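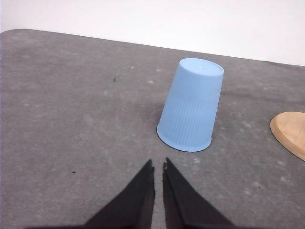 Light blue cup, upside down on the table.

**Wanted: people to talk on camera about body image – Poltlow, May**

Mallet is a small talk show made in Priltport. New season is on fame, weight and growing up being looked at. We need 8 guests, any size, any age over 18. Dancers, actors, singers, ex child models. No big credits needed.
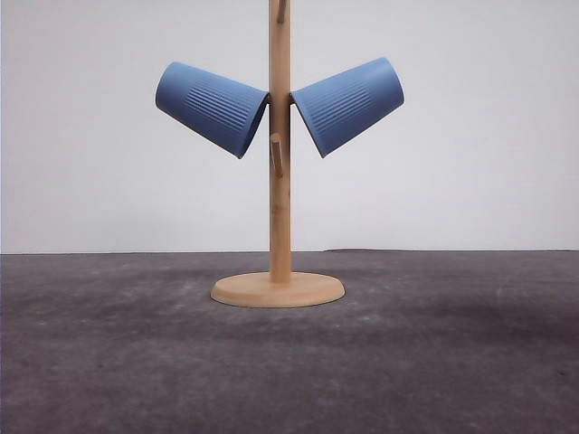 One taping day, plus a phone call first so theres no surprises. Pay is $400, lunch and bus fare on top. You see your segment before it airs and can ask for cuts – up to 3, no questions.

Not a diet show. No before and afters, no scales.

To apply: short note, one recent photo, a phone number we can reach you on. Send to Sudheer Rajan, casting, Skalov Studios. Agents fine but we'd rather here from you direct.
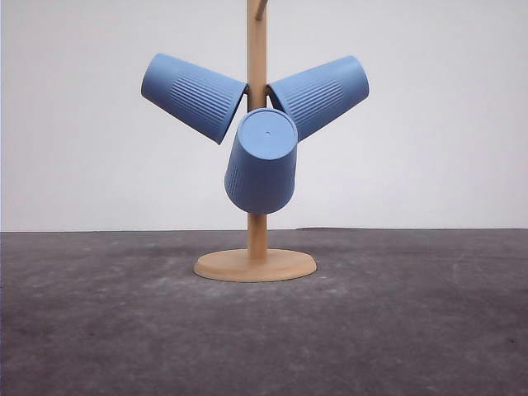 Three blue cups on the wooden stand.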